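Minutes, Tremblay Street Residents' Group, 25 June 2024

I took the notes again, so blame me for any gaps. Roland Rudd was in the chair and we got going once the kettle had boiled.

Water rates came first and took ages! Seidu Acheampong read out his last two bills, $606 in April and $962 now, and there was a fair bit of groaning. He's rung Drorkammont twice and got a different answer each time. Roland will write to them for all of us, and I said I'd check his spelling. 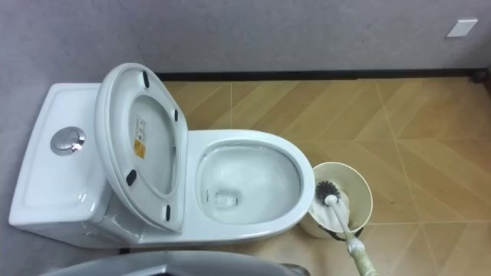

We also had a long chat about leaks, and I reckon half the street has one. Seidu wants everyone to read their meter before bed and again at breakfast. Carried, with a bit of grumbling from the late sleepers.

Street party next. We have $83 in the tin and Skivico wants $26 a table, so it's three tables and bring your own chair. I'm doing the sausages (again). Colour of the bunting was put off.

Roland closed the meeting and we finished the slice.

Filed under: Meetings, Neighbourhood news

Comments

Jan at the corner: Mine went up too, please add me to the letter.

Mick: I've got a trestle table you can have for free.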